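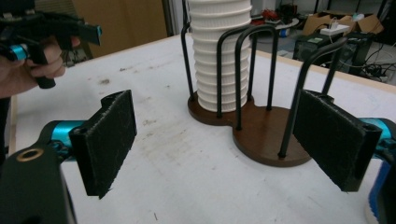 June 20, 2023
By the clinic blog desk, Wallar

Your questions about the summer shots on Wallar

I live on the island and I help answer the health line, so I hear the same questions over and over (I don't mind, keep calling!). I've typed up the ones that come up most.

Who can get the hepatitis A shot this month?

Anyone over 12 who lives or works on Wallar. You don't need to be registered with our clinic, and seasonal workers count too. We ordered enough for 613 people and 317 have had theirs, so there's plenty left.
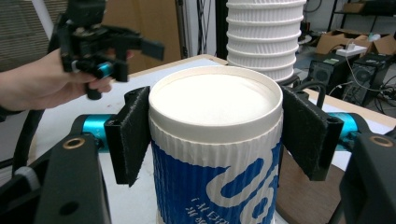 Do I have to skip breakfast first?

Please don't! I fainted at my own shot years ago on an empty stomach and I've been bossy about it ever since. Eat something, drink something, bring it along if you're running late. A paper cup with the lid on, like the blue and white one in the picture, is fine in the waiting area, but finish up before you go in to the nurse.

How does the Karden ferry day work?

The nurse takes the morning boat over to Karden and sets up in the school hall until the boat goes back. Folks there used to have to come to us, and with kids in tow that ate a whole day.
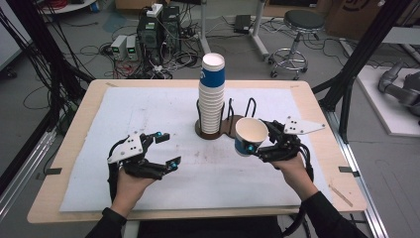
You can still come across to the main clinic if you like. Just tell us when you book so we don't hold a dose for you in both places (it has happened, and it was my mistake).

Will my arm hurt?

Mine did, for a day. Some people get a headache or feel tired. If you have trouble breathing or your face swells up, call emergency services right away, don't call me.

Is one shot enough?

You'll need a second one later for long-term cover. We'll write the date on your card. Lost the card? Bring some ID and we'll look you up.

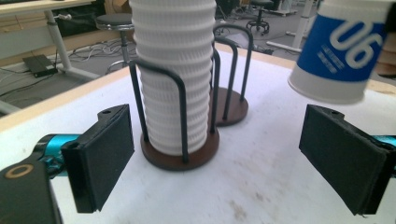 What about visitors?

Wallar gets 3,000 visitors over the summer and we can't cover them all, sorry. The walk-in place at Hartono on the mainland takes them, for a fee.

When are you open?

From 8 in the morning until noon through the end of June. After that, phone first and we'll find you a slot.

Contact: Wallar Island Clinic, front desk | © 2023 Wallar Island Clinic | Back to top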